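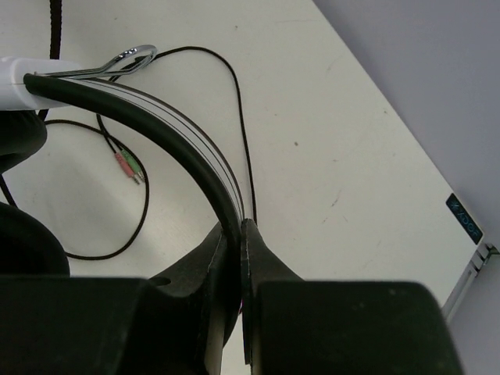

Wired headsets tend to fail at the cable long before anything goes wrong in the ear cups. I have now repaired enough of them at my bench in Stestdale to have fixed opinions on how they should be handled and put away, so these are my notes on the matter. They apply to any over-ear model with a padded headband and a lead that stays attached.

The weak points are the two ends of the lead. Inside the outer sleeve there are several fine conductors, usually stranded copper wound together with a textile fibre. The strands tolerate a gentle curve almost indefinitely. They do not tolerate a sharp bend in the same spot every day, and winding the lead tightly round the headband puts that bend exactly where the cable enters the cup. The usual result is one channel cutting in and out when you turn your head.

My own procedure starts with the headset on a flat, clear table. I pick it up by the headband near the middle and keep the other hand on the cable, a little way from the cup, so that the weight of the lead does not hang off the entry point. Then I let it untwist. A lead used at a desk picks up a surprising number of turns over a month, mostly from being taken off and put down the same way round.

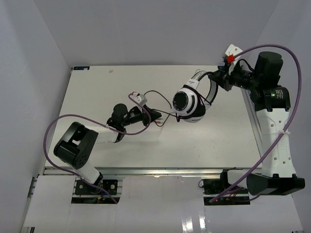 Does the direction of the coil matter? It matters less than keeping it the same each time, as the conductors settle into one lay and resist being forced into the other.

For a 2 m lead I make loops with a diameter of 100 mm. Smaller loops take up less room, but a braided sleeve starts to bunch on the inside of the curve and then does not lie flat again. I leave the first 40 mm at the cup completely free of the coil. The loops are held with one Clunia hook-and-loop strap, fastened loosely enough to slide a finger underneath. Wire twist ties are unsuitable – the wire eventually works through its plastic covering and snags the braid.

On braided sleeves generally: they resist abrasion well and they look after the insulation underneath, but they also hide damage. With a plain rubber cable you can see a split. With a braid you have to feel for it, running the lead between finger and thumb and stopping wherever it goes soft or thins out.
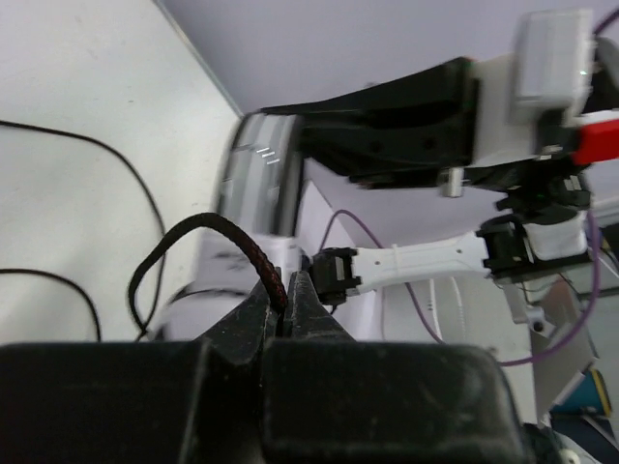

Any soft spot gets a pencil note in my repair book and a continuity test with the meter, flexing the cable on either side of it while the probes are on the plug. A steady reading means it can wait. If the reading jumps, I cut out the section and resolder. The Prustar 3220 sleeving I bought in March has been good for covering the joint, though it needs more heat than the packet suggests and will scorch if you hurry.

The headband wants some thought as well. Sliding adjusters should be closed before storage, as an extended arm has far more leverage on the housing. Ear cushions should not be pressed against each other for weeks, particularly the synthetic leather kind, which can stick and then peel. I stand mine on a Tsuchiya rest, a plain wide block with a rounded top, and lay the coil next to it. A hook does the job too if it is broad. Narrow hooks leave a dent in the padding that takes days to come out.
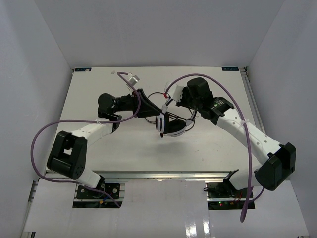
Francine Landry wrote to say that she leaves her lead uncoiled altogether and drapes it over a second peg in one long loop, and that her present headset has outlasted the three before it. I have no objection to this if you have the wall space. I would only check that the peg has no sharp edge, and that the plug end does not dangle where a chair can catch it.

Cleaning I do separately, with a barely damp cloth on the shells and a dry one on the cushions. Alcohol wipes are fine for the plug but I keep them off the pads. The next post will cover replacing the cushions themselves, once the spare pair I ordered turns up.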